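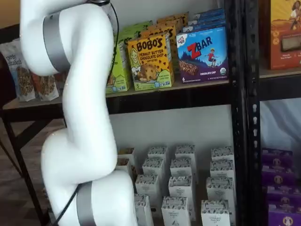
From: Kristine Saludo
To: elwood-builders
Subject: Re: [elwood-builders] Shelf arm, where to go with the cable?

Hi Faisal, hi everyone,

Sorry for the slow answer. I started writing this in January, got distracted by the belt sander business (thank you to whoever fixed the switch!), and then found it sitting in my drafts folder when I was looking for something else. By then I had changed half of what I was going to tell you, so maybe it's just as well.

Faisal Rana wrote:
> Kristine, I got a good look at the shelf setup when I was in to use
> the drill press and I like it a lot. Two things bother me. First, the
> cable. You have it running down the outside of the arm and I can't
> see how it survives when the base turns all the way toward the
> granola table. Second, do you really need that many boxes on the
> lower shelf? I'd start with one box and an empty board and work up.
> Also, what are you using for the shelf height in Pedgate? I measured
> mine off the floor at home and it was wrong all afternoon.
> Faisal

Cable first, you're right to worry. It does run outside, and I've left it loose on purpose in the middle where the arm bends the most. My first try was to tie it down tight every few inches so that it looked tidy, and it looked very nice indeed until I asked the wrist to roll over, at which point it pulled the plug halfway out of the gripper. So now it's held at the top and again down low, with slack between. The slack is ugly and it can catch on things. What I do about that is keep the base from turning past 80 degrees toward the table side. That's a soft limit in Pedgate, on the joint page, and you have to save it and then restart or it quietly goes back to the old number. I lost an evening to that one.

If anybody has a spare length of that braided sleeve, the kind that squeezes when you pull it, I'd love to try it. I asked at the electrical counter in Haninport and the young man was very kind and sold me something that turned out to be for garden hoses.

Now the boxes. I know starting with one is the sensible thing, and I did start with one, I promise! It picked up a single carton off a bare board so many times that I got bored and began eating lunch during the runs. The trouble is that a bare board teaches you nothing about neighbors. The white cartons on the lower shelf are all the same shape with the same dark speckled or patterned band along the top, and once they're standing in staggered rows the camera software has a terrible time deciding where one stops and the next one begins. From the front it will happily draw one big outline around a pair of them. It also likes to find a box in the shadow between two rows, which made me laugh the first time and not so much after that.

The top shelf is far easier. The Bobo's boxes are yellow-orange with big black letters, the ZBAR boxes next to them are blue, and there's no mixing those up. I got good results there in my first week and went around telling everybody the vision side was finished. Please forget I said so.

What has helped on the white ones:

I turned off the overhead strip nearest the shelf and put a desk lamp well off to the side. With light from one side, the edges of the cartons separate much better.

I take the front row first, always, and look again after every pick. It's slow, but when I let it plan several picks from one look it reached for a carton that had been nudged by the one before. Two down on the floor, and one of them burst.

I lowered the speed for the last little bit of the reach. In Pedgate that's the approach speed, and it's separate from the travel speed even though they sit on the same line of the screen and look like the same setting.

About the height: 515 mm, but please don't copy that number, it's only good for my shelf. And I think I know what went wrong with yours. Pedgate wants the height from the bottom of the arm's mounting plate up to the top surface of the board, where the boxes stand. If you measured from the floor, you've added the whole pedestal. I did the same thing with a tape and then wondered why the arm was pointing at the ceiling. The slots in the uprights are handy for this, by the way. Once you've measured one board properly you can count slots to get to the next one and just check it with the tape after.

I haven't settled on a gripper. The Wyss fingers we have in the drawer are fine on cartons, but they dent the softer boxes and they're hopeless on the granola pouches, which sag as soon as you lift them. I've tried foam pads from the craft bin, and they hold better but leave crumbs of foam on everything. Suction might do for the cartons. The pouches I'm leaving alone for now.

I'll be at Elwood most evenings from 6:30 if you want to come and try your settings on my shelf, and do bring your own file on a stick so we can compare them side by side. If you're using the arm when I'm not there, please park it folded before you switch off, and put any opened snacks in the tin. The sealed ones are for the arm.

Warmly,
Kristine Saludo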